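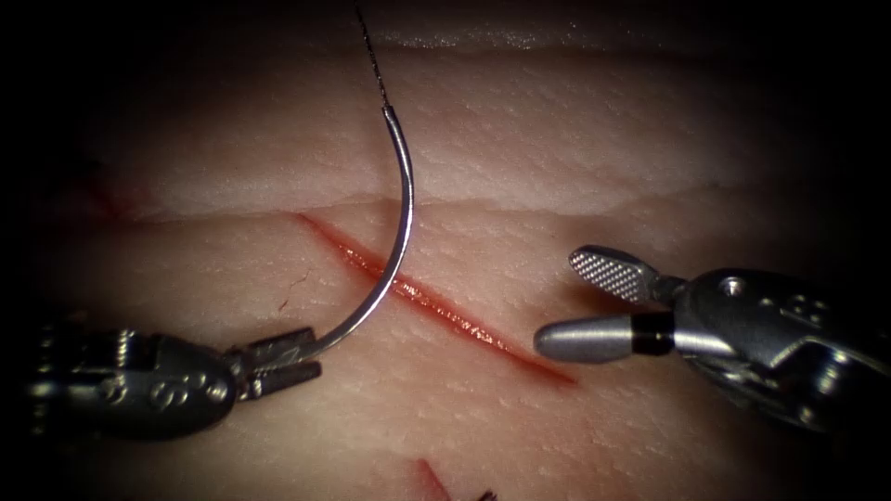 Adura sells one main product, a practice tissue block called Triva, and a support service to go with it. The block is meant for teams who train on surgical robots or who develop software for them, and it has been on sale since November. The company's product manager met us at the firm's unit to talk about what it does and what it costs. We began with the cut itself, a straight red slit running across the pale surface, with a curved needle held upright over one end of it by the left arm and the open jaws of the right arm at the other. "People always ask about the red first," the product manager told us. "The inside of the cut is a different colour from the top, so you can see where the edges are. On a screen, with all that light coming off the metal, you need that."

The product manager came to Adura from a hospital training department and spent years there ordering foam and silicone pads from catalogues. Most of them were made for students working by hand. "By hand you can feel when you're about to tear something. With a lot of robot set-ups you only have the picture. So a pad that tears too easily is no good, and one that never tears teaches you nothing." Getting that balance right took two winters and a change of supplier.

The block comes in 2 thicknesses. The thinner one is for single stitches, the thicker one for running stitches and for anyone who wants to go over the same spot more than once. Both are sold in trays, and a starter kit with trays, a clamp plate and thread is £592 before VAT. Needles are not included, as most customers already have a type they are used to.

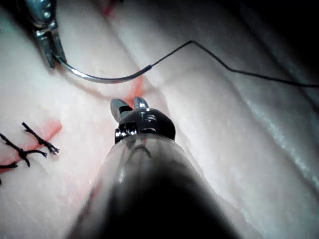 Tied knots on the left of the tissue, and the curved needle held by the driver at top left.

We asked how long a block lasts. "It depends who's driving," was the answer. "A careful person can fill one side and turn it over. A new starter might go through it in a morning, and so might a piece of software that's still learning." Adura's own testing ran to roughly 1,000 stitches before the recipe was signed off. The main fault found was that the holes opened up if the thread was pulled sideways. The current version is firmer at the top and softer lower down, and the firm says complaints on that point have dropped, although it has not published any results.

The service side is run with Kimadeo, which does the planning and the written reports. A customer can book a day in which a technician sets out the blocks, marks up the cuts and logs each attempt. Adjei, a distributor, handles orders from outside the UK. "We're a small company and we can't answer the phone at three in the morning," the product manager said. "They can."

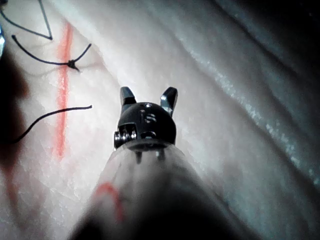 Price was the next subject. Some buyers have said that the trays are dear compared with ordinary suture pads, and the product manager did not argue. "They are dearer. If you're teaching somebody to tie a knot with their fingers, buy the cheap one. I tell people that on the phone." The firm makes 2,000 blocks in a batch and would need a second mould to bring the price down. That has been costed but not ordered.

There are gaps in the range too. Triva does not bleed, and there is no curved version, which several training centres have asked for. The block also has to be kept out of direct sun, and anyone storing it near a window should expect the surface to go tacky. Adura will replace trays that arrive damaged, but not ones that have been stored badly.

A curved block is being tried out at the moment. The product manager would not give a date for it. "We've made some. Two of them were all right. I'd want to see a lot more than that before I put it in a box and charge for it."

Trays can be ordered singly once a customer has bought the starter kit.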